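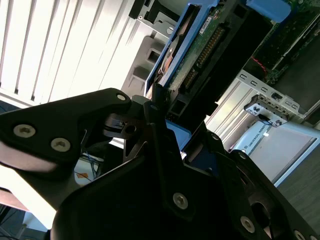 ## 5. Changing the hard drive

This section is for the Tandska 2506 desktop computer. For the older model 2057, please use the separate sheet from Michalski Service.

**Before you start**

- Save your work, shut down the computer and pull out the power cord.
- Wait roughly 5 minutes.
- Touch a bare metal part of the chassis with your hand, so that static electricity goes away from your body.

**Taking the drive out**

1. Remove the 2 screws at the back and slide off the side cover.
2. Find the drive in its blue plastic caddy.
3. Disconnect the data cable and the power cable. Hold them by the plug – never pull on the wire.
4. Press the blue tabs of the caddy and draw it out slowly, in a straight line.

> **Caution:** Do not touch the green circuit board or the gold-colored pins. Hold the drive only by the caddy.

5. Bend the sides of the caddy a little to the outside and lift out the drive. Put it in an antistatic bag.

**Putting the new drive in**

1. Lay the new drive in the caddy with the connectors to the open end.
2. Slide the caddy into the cage until you hear a click. If it stops halfway, take it out and try again. Do not use force.
3. Connect both cables and check that no thin wire is caught under the metal edge.
4. Close the cover and tighten the screws by hand.

**Note:** Spare caddies can be ordered from Skokham Parts. The Cimach caddy is of similar size, but it does not lock in this cage.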